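# Teaching block sorting by teleop, without fooling yourself

February 4, 2018

I've read plenty of guides that say you show the arms a task a few times and they pick it up. I don't buy it, and our own logs don't either. Bayu Rondonuwu and I recorded 1,639 demos for the Plidside sorting task before I'd let anyone watch a run. What follows is how we record now.

1. Home both arms. If the grippers don't settle over the bins, stop and redo the zero.
2. Scatter the blocks by hand. Don't be neat. Tidy layouts make nice demos and useless policies.
3. Start the recorder, then move. Wait for the Kusuma console to show every camera stream — it will happily save an episode with one missing.
4. Pick one block at a time and put it with its own color. Go slower than feels natural.
5. Fumbled a grasp? Finish the episode and tag it. Deleting every mistake leaves a robot that has never seen one.

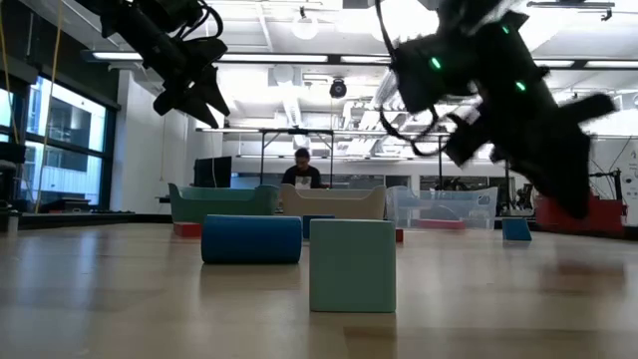
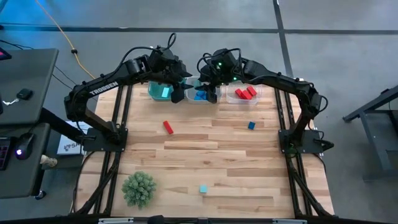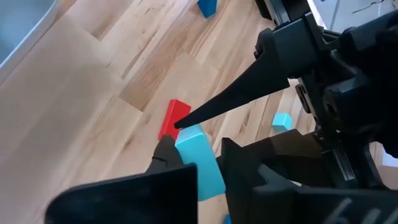 *Block sorting at table level, from over the table, and from the wrist with a cyan block in the gripper.*

Look at the wrist view before you trust it. The fingers hide a lot, and if you can't tell which block you're going for, I doubt the network can. Drive from the wrist stream alone for 5 episodes and see how you do. I did badly.

Now throw some away. Of our first 74 episodes we kept 46. Most of the rest had long pauses where the operator was thinking, and the arms learned to pause too.

The Otex add-on claims to trim those pauses for you. Sulastri Chong tried it in July and it cut into two good grasps, so we still trim by hand. Check the joint traces against the video when you do — the timestamps drift on long sessions.

Training settings are on the Nesach page.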